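Section 4. Setting Up a Shared Workstation

4.1 Before you begin

This section applies to all shared desks fitted with the Givine height-adjustable frame and the Cirent desk controller. Installation of the frame is covered in Section 3. Do not continue until the frame has been leveled and the four foot bolts have been tightened.

The following items are supplied with each desk:

Cirent controller with mounting plate
Power cable and cable tray
Jumico monitor arm with desk clamp
Hex key, 4 mm
Desk number plate

Report missing parts to the Facilities Desk on extension 212. Parts must not be taken from another workstation.

4.2 Connecting the controller

1. Confirm that the power cable is not connected to the wall outlet.
2. Slide the mounting plate onto the rail under the right side of the desktop until it clicks.
3. Connect the two motor leads to the ports marked M1 and M2. Either lead may be used in either port.
4. Lay the power cable in the tray and close the tray cover.
5. Connect the power cable to the wall outlet. The display shows two dashes.
6. Press and hold the down button until the desk reaches its lowest position and stops. Release the button, then hold it again for five seconds. The display shows the current height in inches.

CAUTION: Keep hands, chair arms and bags clear of the desktop edge while the desk is moving. The desk must not be raised or lowered while a person is seated on it or working beneath it.

NOTE: If the display shows E27, disconnect the power for one minute and repeat step 6. If the code returns, tag the desk as out of service and call the Facilities Desk.

4.3 Fitting the monitor arm

1. Place the clamp on the rear edge of the desktop, at least 38 cm from either corner.
2. Tighten the clamp by hand, then give the hex key one further half turn.
3. Lower the arm onto the post and attach the monitor. Two persons are required for this step.
4. Adjust the tension screw until the monitor stays in place when released.

Arms installed in the Říha Building use the older clamp. See Appendix B.

4.4 Saving desk heights

The controller stores up to three heights. Move the desk to the required height, press S, and then press 1, 2 or 3. A stored height is replaced each time the same number is used. Position 3 is reserved for the cleaning crew and should be left at the highest setting.

4.5 Personal items and desk supplies

Small supplies may be kept on the desktop in an organizer or bin. Containers should stand away from the moving edge and should not cover the controller cable. Liquids must be kept in closed containers.

Users are asked to clear personal items by 6 p.m. on the last working day before a Saturday cleaning. Items left behind are held in Room 809 and may be collected during office hours.

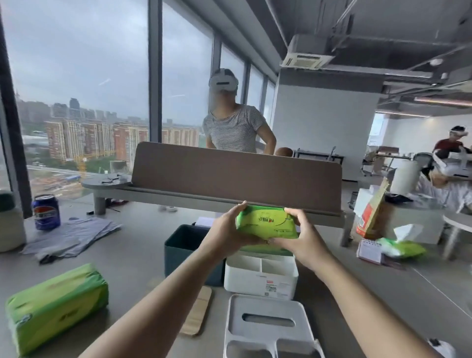 Figure 4-3. Desk organizer and storage bin.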